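Warum Tulesov bei den Kassetten bleiben sollte

Als ich das neue Album von Skikidby bestellte, war die Kassette schon weg. 300 Stück, ausverkauft in einer Nacht. Übrig blieb der Download, und über den wurde in den Foren gleich wieder gestritten: Wer Doom Metal nur als Datei veröffentlicht, meine es nicht ernst.

Ich halte das für Unsinn, aber die Gegenseite macht es sich auch zu einfach. Skikidby spielt vier Stücke, das kürzeste dauert elf Minuten. Solche Musik verlangt, dass man sitzen bleibt. Eine Kassette zwingt einen fast dazu, weil das Spulen lästig ist. Am Rechner springe ich nach der Hälfte weiter, und das letzte Stück, das beste der Platte, habe ich beim ersten Mal gar nicht gehört.
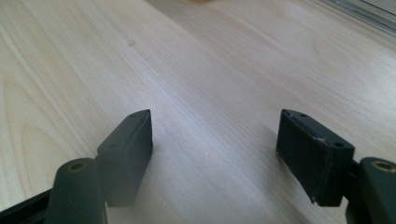
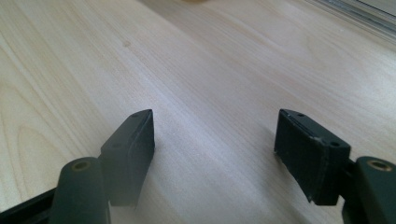

Helles Holz, feine Maserung. 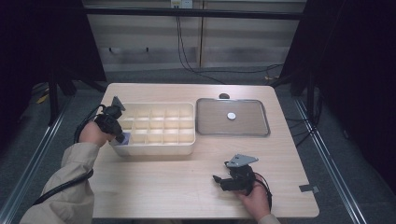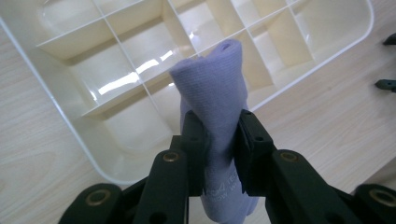 Das Label Tulesov hat vor Jahren mit Demos von Dirnus angefangen, damals kopiert, gefaltet und selbst verschickt. Inzwischen stehen fast 330 Titel im Katalog. Thắng Triệu, der dort die Bänder überspielt, schrieb im März im Rundbrief, eine Vinylpressung lohne sich für die meisten Bands nicht mehr. Das glaube ich ihm. Wer von einer Platte fünf Jahre lang Kartons im Keller stehen hat, nimmt so schnell keine neue auf.

Ärgerlich finde ich nur die künstliche Knappheit. Die Neuauflage des ersten Dirnus-Demos kam nummeriert, mit Aufnäher und Wachssiegel, und wurde am selben Abend für das Vierfache weiterverkauft. Davon sieht die Band keinen Cent. Beim Plattenladen Widmer konnte man früher einfach eine Kassette nachbestellen, dann kam sie eben drei Wochen später, ohne Nummer und mit schief geschnittenem Einleger.

So sollte es wieder laufen. Tulesov überspielt ohnehin selbst und könnte nach Bedarf nachlegen, solange jemand bestellt. Die Sammler behalten ihre Erstauflage, alle anderen bekommen die Musik. Meine Bestellung für Skikidby lasse ich jedenfalls offen.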